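Projektbericht Greifen und Übergeben, Gruppe Neves
Stand 2024-08-11, Amerley Zakaria

Ziel war: Hand nimmt eine Karte und gibt sie an einen Menschen weiter. Klingt einfach, hat uns aber den ganzen Juni gekostet. Angefangen mit dem Daumen, der drückte immer zu weit unten, Karte kippt weg. Griffkraft dann auf Stufe 6 runter, Zeigefinger von hinten dagegen. Seitdem besser.
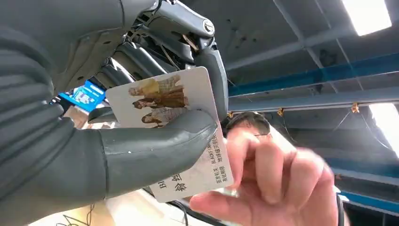

Loslassen ist das eigentliche Problem. Erste Version nach Zeit, 2 Sekunden, viel zu starr. Jetzt öffnet die Hand erst wenn jemand zieht, Schwellwert kommt aus dem Jorkus-Skript. Muss noch sauber dokumentiert werden, steht bisher nur in meinen Notitzen.

Zweiter Teil: Fächer anfahren. Die Trennwände sind eng für so einen dicken Daumen, deshalb Anfahrt von oben und langsam.
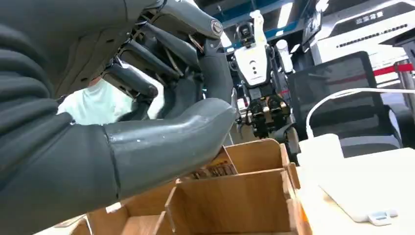 Die Handkamera sieht kurz vor dem Fach fast nur noch Finger. Povska hat vorgeschlagen, die Position vorher zu speichern und den Rest blind zu fahren, haben wir so übernommen. Log hat jetzt 3.708 Zeilen, Auswertung fehlt noch komplet. Offen außerdem: Kabelführung am Handgelenk, Kapitel 8.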